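Trastunthorpe pottery studio to stay open after lease deal

The community pottery studio in Trastunthorpe will stay in its Bradura Street building for at least another 5 years, after the shire council agreed to a new lease in April.

The old lease was due to run out this winter and members had been told to expect a move to Nyarko, a half-hour drive away.
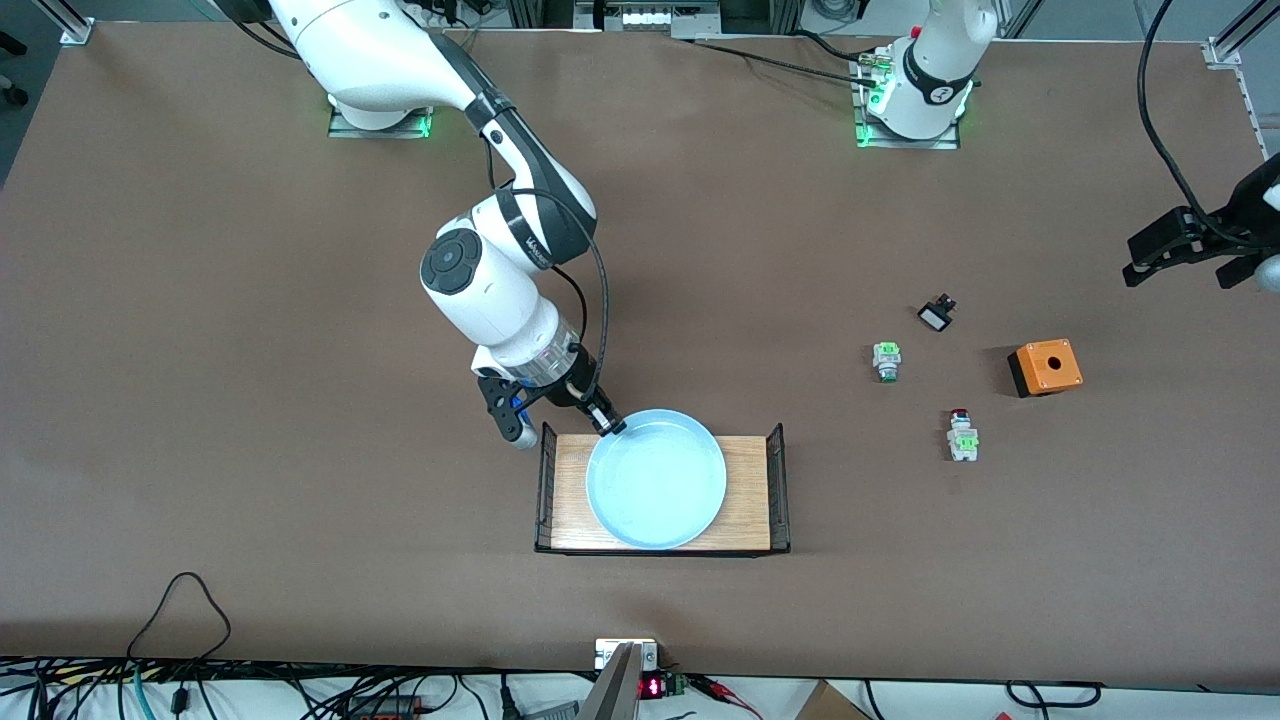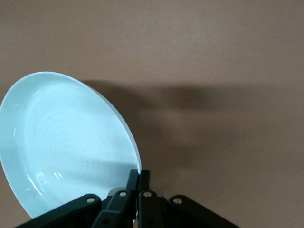 A round plate with a pale bluish glaze.

Studio coordinator Larasati Liem said the news came as a relief to people who had already started packing up their shelves.

"We have 2 kilns and neither of them is easy to shift," she said. "The bigger one went in before the back wall was finished. I had a quote for taking it out and I didn't want to look at it twice."

Rent will go up by $2,000 a year under the new terms. Ms Liem said class fees would rise slightly from next term to cover part of it - the rest will come from the winter market, where members sell mugs, bowls and plates.

A petition to keep the studio in town gathered 2,949 signatures, many of them collected outside the Kovora bakery.

The council will repair the roof over the glazing room and replace the guttering on the laneway side. The studio remains responsible for its own power bills, which have been a sore point at meetings for a while.

Beginners' wheel classes are running as normal and the evening group still has places. Classes start at 6.30pm and clay is included in the fee. Bring an apron and an old towel.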